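Grokuvby Help – Storage and workbenches

Mixed small bins on one board: how to stop them creeping?

Asked by Plekik, 1,812 views

I keep small containers in a row on a light wooden board at the back of a black-topped bench. They differ in material and footprint, and the row drifts whenever the board is moved. I would like fixed positions without drilling the board. The open black trays stay off it, as they are in use at the front.
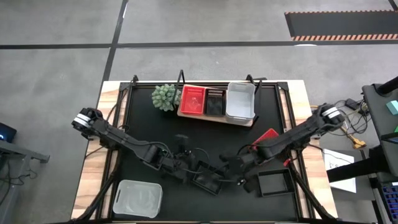
3 answers

Sheyla Pacheco
Fit a low stop strip along the front of the board, held with double-sided tape. Degrease the wood first and leave the tape overnight before loading. For the red basket and the white bin, add a thin non-slip mat cut 2 mm smaller than the base all round. Slatted baskets often have little contact area underneath, so check yours – a mat does less for those and the strip does more. Put the artificial succulent at one end, where it can be lifted out without disturbing the rest.

Siu
Blu tack. Did mine in March, still there.

Pranico
Agree with the strip. Tape gave up on my board, which was waxed, so I sanded that edge with 100 grit and it held. Would also put the translucent bin with the handles on a shelf if you can spare it.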